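Electric kettle

From the Hemby Household Encyclopedia, section Kitchen and Table

An electric kettle is a small kitchen appliance for boiling water, heated by an element inside its own body or in the base it sits on. It is among the most ordinary things a household can own, and it is found on kitchen counters, office shelves and hotel nightstands, and in dormitory rooms where a stove would never be allowed. Its main parts are the body, the lid, the spout, the handle, the switch and the cord.

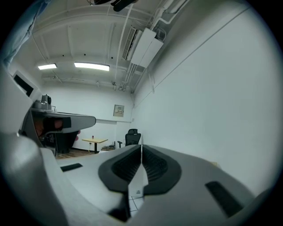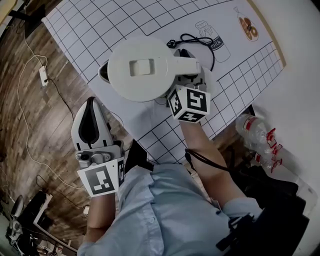 Body and lid

The body may be steel, glass, plastic or ceramic, and in many homes the choice has more to do with the color of the kitchen than with anything else. Plastic bodies are light and inexpensive. Steel ones take knocks well but can become very hot to the touch, unless they have a second outer wall, and glass ones let everybody in the room watch the bubbles come up, a small pleasure that owners of glass kettles tend to mention quite soon after you sit down at their table.

Lids come in three common kinds: the lift-off lid, the hinged lid, and the lid released by a push button, which may be set into the lid itself or placed at the top of the handle. A lift-off lid gives the widest opening for cleaning, though it does need to be put down somewhere while the kettle is filled, and in a crowded kitchen that somewhere can be hard to find again.

Handle and spout

Most handles stand at the side opposite the spout, so that the kettle tips forward in one easy movement of the wrist. Older stovetop kettles often had a hoop over the top instead, and a few electric models still copy it for the sake of the look. A good handle leaves enough room for the knuckles to stay clear of the body. People with small hands or sore joints are usually happier with a lighter kettle filled halfway than with a large one filled to the line.

Spouts are either short and wide or long and narrow. The short kind pours quickly and suits teapots, noodles and hot water bottles. The long curved kind, called a gooseneck, pours slowly and is much loved by people who make filter coffee one cup at a time.

Cord

Cords are generally kept fairly short so that they don't hang over the edge of the counter, where a child or a passing elbow might catch them. Many bases have a channel underneath for winding up the extra length. When a kettle is packed away or moved to another room, the cord is best coiled loosely, with the plug tucked in last.

Filling and pouring

Nearly every kettle has a minimum and a maximum mark. Below the minimum the element may not be properly covered, and above the maximum the water can spit from the spout as it boils. Boiling only what is needed saves both time and electricity, and a modest cup takes 200 milliliters or a little more, depending on how generous the household is with its cups.

A kettle should stand on a flat, steady surface. A mat beneath it will catch drips and is easily wiped.

Cleaning

In places with hard water, a chalky layer called scale settles on the inside. It is harmless to drink but slows the boiling and leaves flakes in the cup. The usual home remedy is equal parts white vinegar and water, brought to a boil, left to stand for 15 minutes with the kettle unplugged, and then poured away. Afterward the kettle is rinsed well and boiled 2 times with fresh water, which takes care of the smell. Citric acid does the same work and smells of very little. The outside needs only a damp cloth, and the cord and base must be kept out of the sink.

See also: Teapot; Table mat; Hot water bottle; Descaling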